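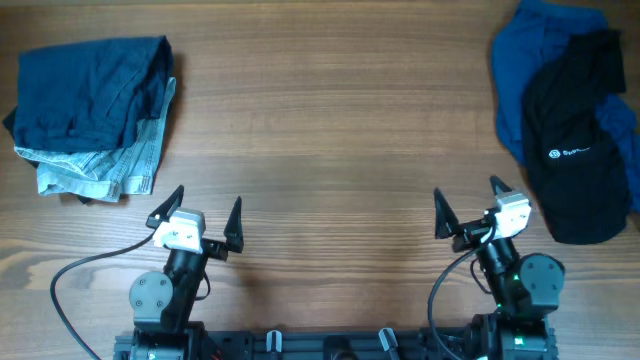

Falten sei überhaupt keine Arbeit, das Hinlegen sei die Arbeit, hatte eine Leserin geschrieben, nachdem wir im September nach Gewohnheiten beim Wäschemachen gefragt hatten. Der Satz stand ohne Gruß in der Mail, und er hat uns so beschäftigt, dass wir sie besucht haben. Sie möchte ihren Namen nicht in einem Text über Hosen lesen. Das sei ihr gutes Recht, findet sie, und wir finden das auch.

Sie wohnt im zweiten Stock einer Anlage, die Condo heißt und nach einem Nachmittag in Florida klingt, aber an einer Umgehungsstraße liegt. Der Tisch, an dem sie faltet, ist aus Holz und dient auch zum Essen, zum Schreiben der Steuererklärung und zum Ausbreiten von Schnittmustern, die danach nie jemand benutzt. Gefaltet wird abends, meistens gegen halb neun. »Vorher habe ich keine Lust und nachher auch nicht, aber um halb neun ist der Widerstand am geringsten.«

Gelernt hat sie das Falten beruflich. Elf Jahre stand sie in der Änderungsschneiderei Qureshi an der Ausgabe, legte gekürzte Hosen zusammen und nahm Beschwerden über die Länge entgegen. Danach kam die Wäscherei Vamiton, wo es um Menge ging. »An guten Tagen hatte ich 270 Teile auf dem Tisch, an schlechten 400. Wobei die Geschäftsführung das genau andersherum sah.« Seitdem habe sie zu Kleidung ein nüchternes Verhältnis. Sie trage sie, aber sie erwarte nichts von ihr.

Auf den Satz mit dem Hinlegen angesprochen, steht sie auf und räumt die Zuckerdose weg. Es geht ihr um den Platz. Wer falte, brauche links einen Stapel, rechts einen Haufen und dazwischen eine freie Fläche, und diese freie Fläche sei heilig. Sobald dort etwas liege, ein Schlüssel, ein Brief von der Hausverwaltung, sei der Abend verloren. »Dann falten Sie um den Brief herum. Und irgendwann falten Sie den Brief.«

Der Haufen dürfe übrigens aussehen, wie er wolle. Sie habe mit Leuten zusammengearbeitet, die schon den Haufen ordneten, bevor sie ihn abtrugen, nach Farbe, nach Größe, einmal sogar nach Stoffgewicht. »Das sind Menschen, die auch den Müll bügeln würden.« Ein Haufen habe eine Aufgabe, nämlich kleiner zu werden, und dabei solle man ihn in Ruhe lassen. Blaues unten, Schwarzes obendrauf, ein Ärmel unter allem – ihr sei das gleich. Gezogen werde von oben.

Beim Stapel versteht sie dagegen keinen Spaß. Unten gehört bei ihr die Jeans hin, immer. Denim sei ein Fundament, steif und schlecht gelaunt, darauf könne man bauen. Wir wenden vorsichtig ein, dass man an die Jeans dann nie herankommt. »Sollen Sie auch nicht. Eine Jeans wollen Sie morgens um sieben, und um sieben haben Sie keine Kraft, einen Stapel zu ruinieren. Also nehmen Sie das Oberste. So kommen bei mir auch die Pullover mal dran.«

Ob das stimmt, lässt sich schwer überprüfen. Sie trägt beim Gespräch jedenfalls einen Pullover.

Dunkelblau und Schwarz sind das einzige Thema, bei dem sie ins Grübeln gerät. Bei Lampenlicht könne sie die beiden kaum noch unterscheiden, und das ärgere sie mehr als die Knie. Bei Vamiton hingen Leuchtröhren, unter denen alles aussah wie im Krankenhaus, aber immerhin in der richtigen Farbe. Zu Hause hat sie sich eine Stehlampe angeschafft, Modell Nellport, für 82 Euro, laut Karton mit Tageslicht. »Tageslicht von welchem Tag, stand nicht dabei.« Dunkle Sachen prüft sie jetzt mit dem Daumen. Der Saum verrate einem mehr als die Farbe, behauptet sie, und schwarze Baumwolle fühle sich nach dem Trocknen ein wenig beleidigter an als blaue. Wir haben es bei uns in der Redaktion versucht und keinen Unterschied gespürt.

Natürlich fragen wir nach der Technik. Sie hat keine, oder sie will keine haben. Die Filme, in denen T-Shirts mit einem Griff an zwei Punkten in ein fertiges Päckchen fallen, hat ihr eine Nichte vorgespielt. Sie habe das nachgemacht, es habe funktioniert, und danach habe sie das Päckchen wieder aufgemacht und richtig gefaltet. Was richtig sei? »Ärmel nach hinten, einmal quer, einmal längs, Kante zu mir.« Die Kante zu ihr ist ihr wichtig. Eine Begründung dafür gibt sie nicht, auch nicht auf Nachfrage, und beim zweiten Nachfragen bietet sie uns Kuchen an.

Knicke stören sie weniger, als man bei ihrer Laufbahn annehmen würde. Eine Hose, die gefaltet war, dürfe aussehen, als sei sie gefaltet gewesen. Schlimm findet sie nur die Zipfel, die unten aus dem Stapel herausschauen, irgendeine Ecke Stoff, die man beim Drauflegen übersehen hat. Man könne daran ziehen, dann kippe das Ganze. Man könne sie hineinstopfen, dann beule es. »Oder man lässt sie und dreht den Stapel so in den Schrank, dass die Ecke hinten ist. Das habe ich bei Qureshi gelernt, und die Leute haben dafür bezahlt.«

Einmal hat sie durchgezählt, was in der Wohnung an Textilien vorhanden ist, Geschirrtücher und einzelne Socken eingeschlossen. Es waren 522 Stück. Sie habe daraufhin weggeben wollen, drei Tüten voll, und dann beim Packen festgestellt, dass sie die Sachen zum Weggeben ebenfalls faltet, und zwar besser als die eigenen. Zwei Tüten hat sie wieder ausgeräumt. »Die lagen so schön.«

Ob es ihr denn Freude mache, wollen wir zum Schluss wissen. Sie überlegt länger als bei Dunkelblau. Freude sei ein großes Wort für einen Vorgang, den man nächste Woche mit denselben Hosen wiederhole. Aber wenn rechts der Haufen weg sei und links der Stapel stehe, bleibe sie manchmal noch sitzen, mit einem Tee, den sie in der Hand behält. Auf den Tisch stellt sie ihn erst, wenn alles im Schrank liegt.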